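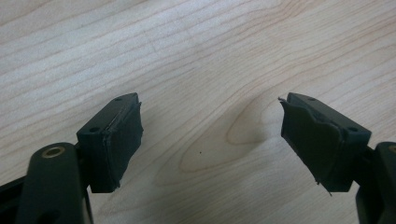 Fodora, dezembro

## Tampo de madeira clara: óleo ou verniz à base de água?

Comprei em segunda mão uma mesa com tampo de madeira clara, 128 cm de comprimento, e não sei que acabamento lhe dar. O vendedor disse que estava "ao natural" há pelo menos um ano e que só passava um pano. A mesa vai servir para trabalhar e, ao fim de semana, para refeições.

Gostava de manter o tom pálido. Já usei óleo de linhaça numa prateleira e ficou amarela em poucos meses, não quero repetir. Na drogaria Virág aconselharam-me o óleo Flamby, na loja ao lado disseram verniz aquoso e mais nada. Tenho até 70 euros para gastar e posso deixar a mesa parada de sexta à noite até segunda de manhã.

Outra dúvida: tenho de lixar tudo, ou basta limpar?

Tímea Mészáros

---

### Resposta 1 (aceite)

Para manter a cor, verniz aquoso mate. O óleo escurece quase sempre um pouco, mesmo os que são vendidos como incolores, e nas madeiras claras nota-se mais. Há óleos com pigmento branco que compensam isso, mas convém experimentar primeiro na face de baixo do tampo.

Quanto a lixar: sim, mas pouco. Se a madeira está mesmo sem acabamento, uma passagem com grão 150 e outra com 180 chegam, sempre no sentido do veio. Aspire o pó e passe um pano ligeiramente húmido. A água levanta a fibra, portanto deixe secar bem e passe 220 à mão, sem carregar.

Antes disso deite uma gota de água num canto. Se ficar em bola durante vários minutos, é provável que haja cera ou óleo antigo, e nesse caso o verniz aquoso pode não agarrar. Terá de lixar mais a fundo. 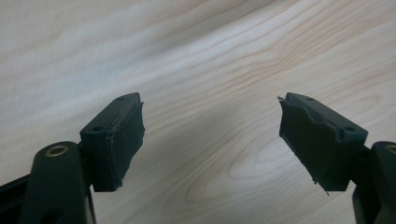 *Madeira clara, com o veio à vista.*

Aplicação:

1. Primeira demão fina, com rolo de espuma ou pincel sintético.
2. Esperar o tempo indicado na lata. Com frio, mais.
3. Lixar levemente com 320 e limpar.
4. Segunda demão. Numa mesa de refeições eu daria uma terceira.

De sexta a segunda dá para as demãos, mas o verniz continua a endurecer durante dias. Na primeira semana não ponha toalhas de plástico nem pratos quentes. E envernize também por baixo, uma demão que seja, para o tampo não absorver humidade só de um lado.

Anikó Fekete

---

### Resposta 2

Eu prefiro óleo. Risca-se, lixa-se aquele bocado, põe-se mais óleo e pronto. Com verniz, quando estala, é preciso tirar tudo. Uso o Vorka 621 numa bancada e não me queixo, embora tenha ficado um pouco mais cor de mel. Se for por aí, não amontoe os panos com óleo: estenda-os ao ar livre até secarem ou meta-os em água, que podem pegar fogo sozinhos.

---

### Resposta 3

Cera de abelha. A minha avó sempre usou.

> **Comentário de Tímea Mészáros:** A gota de água foi absorvida logo, tanto no canto como ao meio. Vou pelo verniz mate, 2 demãos por cima e uma por baixo. Obrigada. A cera fica para as cadeiras.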